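About Wodon Plant Library

Home / Borrow / Swap days / About us / Find us

Who we are

Small place, lots of plants. Wodon is a lending library for house plants, run out of the old Dramano shoe shop on Llanos Street. You join, you take a plant home, you bring it back or you don't (most people end up keeping at least one, we have a price for that, ask at the desk).

Started by Hiu-tung Ng and Pin-yu Kan. Hiu-tung had a flat with no light and Pin-yu had a flat with far too much, and they kept carrying the same fern back and forth on the bus. Other people on the bus asked about it. That was the beginning, more or less.

First season we had 37 plants and one shelf. The shelf came down in August. We have better shelves now.

What we do

Lending. Up to 3 plants at a time per household, small pots only on your first go. Every plant goes out with a card: name, what light it likes, when it was last repotted, who had it before you. Please write on the card. Even "did nothing, looked fine" is useful to the next person.

Plant sitting. Going away? Leave them with us. Label your pots, we have had mix ups with spider plants, they all look the same after a week.

Repotting table. Bring your own pot or take one from the crate by the door. Compost is peat free, comes from Grornaser, sold by the scoop at what we pay for it. Newspaper provided. Sweep up after yourself.

Schools and offices. We do a box of 20 easy plants on loan for a term, with a talk at the start if wanted. Pin-yu does the talks. Book early as the autumn term goes fast.

What we don't do: cut flowers, trees, anything that bites. No cacti for under fives. We can't identify plants over the phone, sorry, people do try.

Membership

Pay monthly or once a year. Half price if you are a student or not working at the moment. If money is a problem come and talk to us, its never been a reason to turn anyone away. Lost or dead plants: tell us, no fines, we just want the pot back.

How we look after things 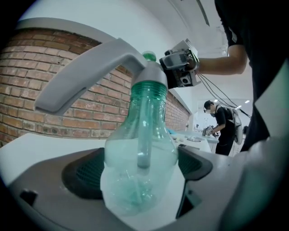
New plants spend 2 weeks in the back room before they go on the lending shelves, so any bugs show themselves there and not in your kitchen. Leaves get checked top and underneath, sticky ones get wiped. Misting is for the ferns and calatheas, from one of the green see-through bottles with the grey spray head, and the succulents get none at all. If you borrow a bottle along with your fern please use it for plain water only. Not plant feed, not washing up liquid, we can't tell what's been in there and niether can the fern.

Watering is done first thing, before we open. Hiu-tung keeps the list. If a pot has a blue stick in it, leave it alone, it has been done.

Helping out

Always want people for swap days, mainly carrying and making tea. No plant knowledge needed. We could also use someone with a van now and then, and old saucers, any size, chips fine.

Getting here

Llanos Street, opposite the launderette, green door. One step up, ramp on request, ring the bell and wait a minute as we may be out the back. Dogs ok, though some of the plants are not good for them, so short leads please.

Opening times are on the Find us page and will chnage in spring.

Page updated 8 Feb 2026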